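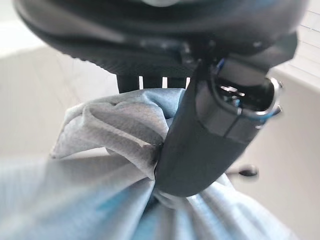 Section 4. Washing and drying removable covers

Read this section before you take the covers off your Gondeck sofa or armchair for the first time. It applies to all Després and Nullier covers with a zipper along the back edge. Covers without a zipper are fixed to the frame and must be cleaned in place (see Section 5).

4.1 Before you start

Find the care label. On seat cushions it is sewn inside the zipper opening. On arm covers it is on the lower hem, toward the back. If the label and this guide disagree, follow the label.

Wash all the covers from one piece of furniture together, or at least on the same settings. Repeated washing lightens the color a little, and a single cushion washed alone will show next to the others.

CAUTION: Do not wash the cushion inserts. The foam holds water and can mildew from the inside.

4.2 Removing the covers

1. Take the loose cushions off and stand them against a wall with the zippers facing you.
2. Open each zipper all the way to the stop. Do not pull the insert out through a half-open zipper.
3. Fold the insert in half lengthwise and slide it out, starting at one corner.
4. For the arm covers, release the hook-and-loop strip under the seat deck first, then lift the cover up from the front.
5. Check the seams. Small gaps should be stitched before washing.
6. Close every zipper and turn the covers inside out.

Note: Nullier covers have 2 zippers that meet in the middle. Open both.

4.3 Treating stains

Blot fresh spills with a dry white cloth. Work from the outside of the stain toward the center. For grease, put a few drops of clear dish soap on the spot, leave it for ten minutes and rinse with cool water. Test any stain remover on the inside of the hem and let it dry completely before using it anywhere else.

Do not use bleach or any product that contains it, including on white covers. The thread is a different fiber from the cloth and turns yellow.

4.4 Washing

1. Load the machine no more than two-thirds full. A full set for a three-seat sofa usually needs 2 loads.
2. Choose a gentle cycle, cold water, low spin.
3. Use a liquid detergent. Powder can stay behind in the piping.
4. Leave out fabric softener.
5. Take the covers out as soon as the cycle ends and shake each one by the hem.

4.5 Drying

Hang the covers over a wide rail or two parallel lines, out of direct sun. Smooth the seams with your hands while they are still damp. If you have to use a dryer, pick the air setting with no heat and stop it while the fabric is slightly damp.

CAUTION: Heat shrinks the cotton covers. A cover that has shrunk cannot be stretched back and is not covered by the warranty.

Iron on the wrong side only, on medium, and keep the iron off the zipper teeth.

4.6 Putting the covers back

1. Turn the covers right side out and push the corners into shape.
2. Fold the insert, slide it in as far as it will go, then let it open.
3. Reach in and line up the corners of the insert with the corners of the cover – back corners first.
4. Close the zipper slowly, holding the two edges together ahead of the slider.
5. Tuck the zipper pull into the small pocket at the end.

Note: A freshly washed cover feels tight for the first few days. If the zipper will not close, take the insert out and start again from step 2.

4.7 Replacement covers

Order by the part number on the care label. The standard seat cover is part 1233. Orders go through the Birkorport service desk, attention Shirley Lachance. Include the fabric name and the year of purchase.

Section revised 21 May 2019, C. Pop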